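4.2 Building the cell at home

I should say straight away that this was put together in a spare bedroom, by me, mostly in the evenings, so please don't expect a machine shop. The two arms are the Asiver kit we described in Section 3, bolted to a metal rail along the front of the table. I moved that rail three times before I was happy with it (the first time, the arms could reach everything except the things I wanted them to reach!). Kourosh Naseri lent me a proper square and a good deal of patience, and between us we got the corner posts upright by March.

The walls are papered on purpose. My first version had plain white panels, and every recording came out looking like every other recording, which made the trained policy horribly fussy – move the lamp a bit and it gave up. A busy floral print was on offer, so I bought a roll and pasted it up. I wouldn't claim it fixed everything, but I did stop having to redo the lighting each night.

For the mug task we kept the rules simple. Mugs start on the pink tray or at the back, and the arms have to get them on to coasters. The coasters are a real mixture, some round, one shaped like a paw, and I let people pick whatever they liked from the kitchen. We recorded 1,313 attempts in all, and I threw out 31 where a cable had worked loose. Handles were the hard part. A handle facing the gripper is easy enough, but turn it sideways and the fingers tend to push the mug along before they close, so I added 12 extra start positions with the handles turned every which way.

We used two views for this, one from a camera at the wrist and one fixed camera looking over the whole table (Figure 6). The wrist view matters most in the last few centimetres, and the fixed one is what I went back to whenever the two arms got in each other's way. 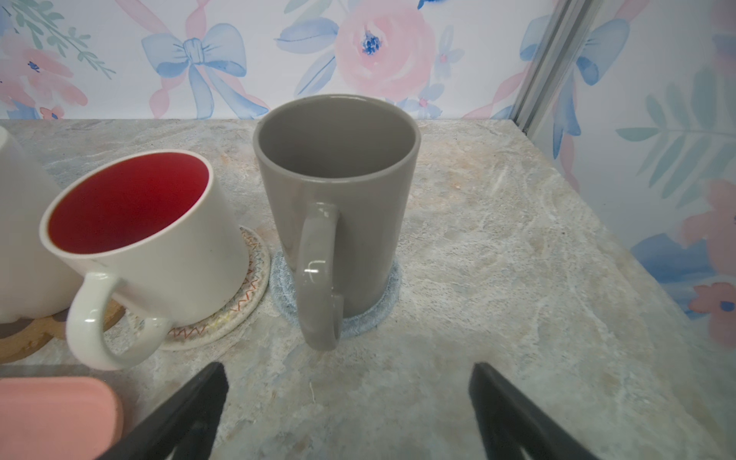
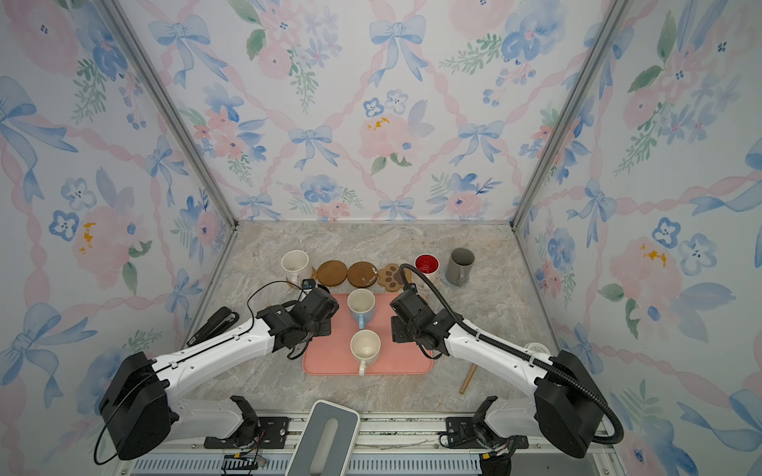 Figure 6. The mug task in the home-built cell: wrist view of the grey mug on its coaster (first), and fixed view with both arms over the tray (second).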